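Davlow Homes Opens Leasing at Guzmán Court, With 118 Apartments Near the Old Rail Yard

Davlow Homes is very pleased to share that leasing is now open at Guzmán Court, a community of 118 one- and two-bedroom apartments that we have been looking forward to showing our neighbors for a good long while. The first residents will be getting their keys in September. 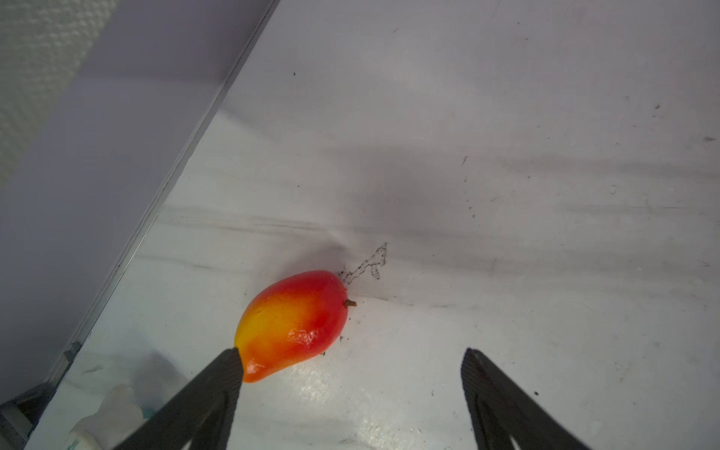

Every apartment has in-unit laundry, central air and a proper coat closet by the front door (a small thing, but one that came up again and again when we asked renters what they missed). One-bedrooms start at 597 square feet, and most of the ground-floor homes open onto a patio with a low fence.

"We wanted people to walk in and feel they could stay for years, raise a dog, get to know the folks across the hall," said Yolanda Rengifo, director of leasing at Davlow Homes. "I have been through these apartments more times than I can say, and I still like the morning light in the corner units best."
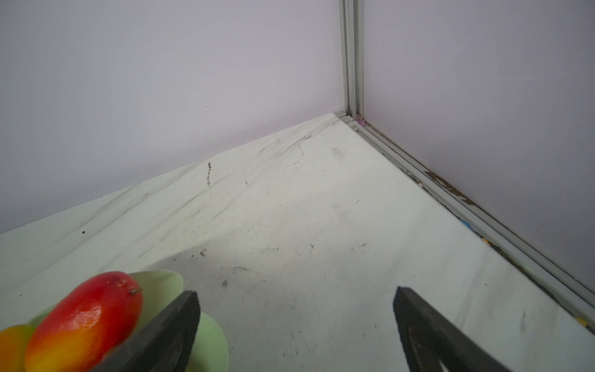
The design is by Dorkovent Architects, who kept the brick front of the former Nutov warehouse and set the new wings behind it around a shared courtyard. Fidelina Ñahui, the project architect, spent many evenings talking with residents of the surrounding blocks, and the wider sidewalk and the second bike room both came out of those talks.

Applicants who sign a 12-month lease within 30 days of opening will receive a $200 credit toward their first month's rent. Tours leave from the leasing office on the courtyard side, and walk-ins are welcome until 6 p.m.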